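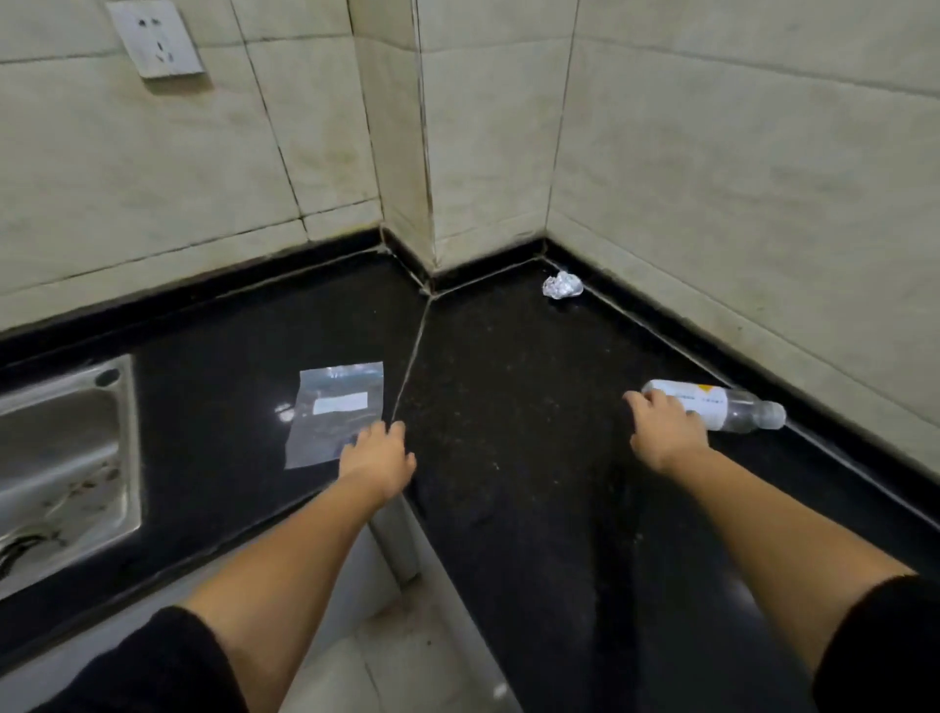
3.2 Where loose items settle on a short counter

Corner counters proved the most rewarding surfaces in the whole Mevdale survey. Of the 817 items we logged in 24 kitchens, drink bottles were the group we most enjoyed following, and they behave wonderfully differently depending on how they are put down! A bottle lying on its side claims far more of the bench than an upright one, and people tend to work around it before they deal with it. Whiteley and Wainwright noted the same habit in their Nurnbridge flats.

Small crumpled things (foil, tissues, thin plastic bags) make up our second class. They weigh next to nothing, yet they share the counter with everything else, and most tidying passes take them in along the way, often with one hand on the scrap and the other on a bottle.

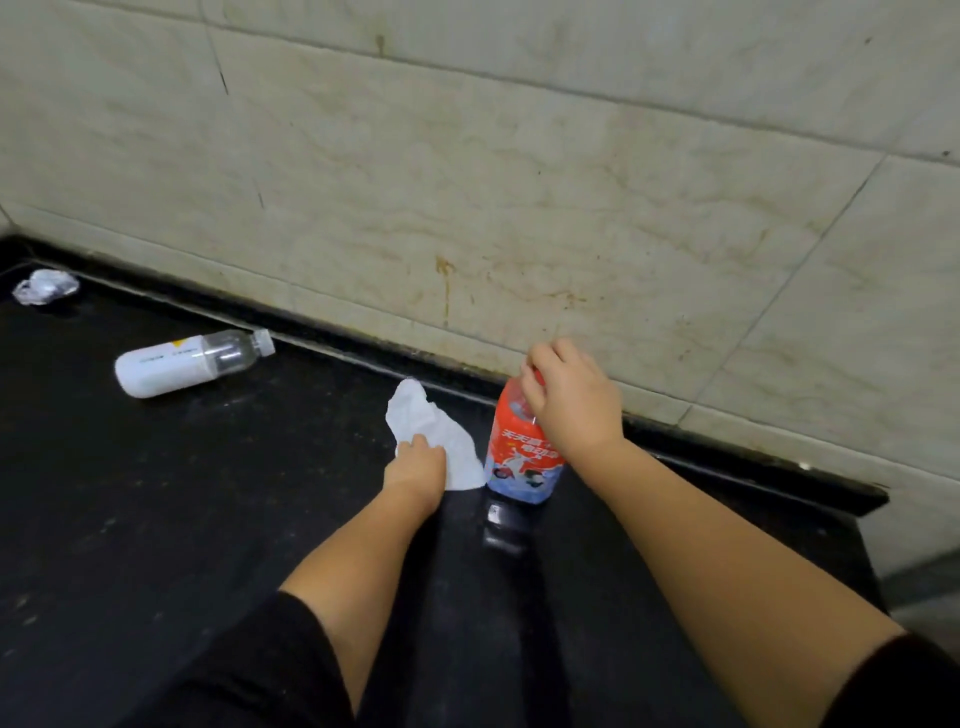

Figure 4. Left hand on a crumpled tissue, right hand at the top of an upright bottle with a red label; a clear bottle lies on its side further left.

We coded such two-handed moments separately. Dark, glossy stone was a particular delight to work with, as pale litter shows up beautifully against it, although clear bottles took our coders a second look. Colour of label was recorded for every bottle and is taken up in Section 4.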